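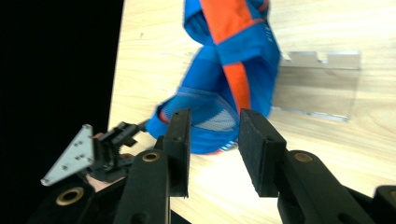 Mesh paneling is the practice of setting a piece of open, net-like fabric into a garment or soft shoe made mostly of closer cloth. It is one of the great small pleasures of sportswear, and once you start looking for it you find it everywhere! A panel may sit under an arm, across the back or beside an opening, and it often takes a quieter color than the cloth next to it, as with a fine grey-blue mesh edged by a rolled band of blue on a royal blue and orange piece. Broad contrasting bands are a favorite partner for it, and they shift in a lovely way when the fabric folds.

Edges

Mesh frays and stretches where it is cut, so the edge is usually covered. A rolled edge wraps a narrow strip of fabric over the raw side and is stitched down, leaving a soft, rounded rim that is kind to the skin. Flat binding is thinner and lies closer to the body. Some makers add a striped trim near the hem, purely for the fun of it.

The Clistholm method

The pattern cutter Suryani Khoo taught a well-loved way of fitting panels at the Clistholm sewing school. Her students cut the mesh 3 mm larger on every side, basted it by hand and trimmed it only after the binding was on. Her course booklet, reissued in April with drawings by Tarık Bilgin, runs to 112 pages, and the chapter on corners is a joy.

Care

Mesh snags easily on zippers and hook tape. Close all fasteners before washing, use a net bag, and dry the piece flat or over a rail. Folding along a seam keeps creases out of the colored bands.

Home | Index | Fabrics | Sewing | Random article

Related articles
Rolled edge
Contrast banding
Striped trim
Gelberg stitch
Zinura knit
Lumbantobing collar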